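Zwischenbericht an die Stiftung Savolainen
Projekt: Prozessbeobachtung Stillgate
Stand: 20. August 2026

Im Berichtszeitraum haben wir 43 Verhandlungstage in Staatsschutzverfahren besucht und protokolliert. Schwerpunkt war weiterhin das Hauptverfahren in Flemolport, in dem vier Angeklagten die Mitgliedschaft in einer verbotenen Vereinigung vorgeworfen wird. Die Beweisaufnahme ist nicht abgeschlossen. Das Gericht hat für den Herbst weitere Termine angesetzt.

Die Protokolle umfassen jetzt 566 Seiten. Sie sind bis einschließlich Juli gegengelesen und in der Datenbank Mosico abgelegt. Namen von Zeugen und Angehörigen wurden vor der Ablage geschwärzt.

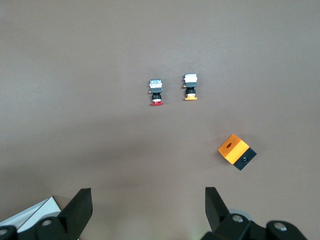

Verzögert hat sich der Abgleich mit den Pressemitteilungen der Behörden. Von den Mitteilungen über Festnahmen, die wir auswerten wollten, sind bisher 59 erfasst. In mehreren Fällen fehlt eine Angabe zum Haftgrund — hier haben wir schriftlich nachgefragt und warten auf Antwort.

Zwei Anträge auf Akteneinsicht wurden abgelehnt. Gegen einen der Bescheide haben wir Widerspruch eingelegt. Im anderen Fall sehen wir nach anwaltlicher Beratung davon ab.

Die Ausgaben liegen im Plan. Bei den Übersetzungen wird der Ansatz voraussichtlich überschritten, bei den Reisekosten bleibt ein Rest. Wir bitten um Zustimmung, diesen Rest umzuwidmen. Den Entwurf des Abschlussberichts legen wir wie vereinbart nach dem Ende der Beweisaufnahme vor.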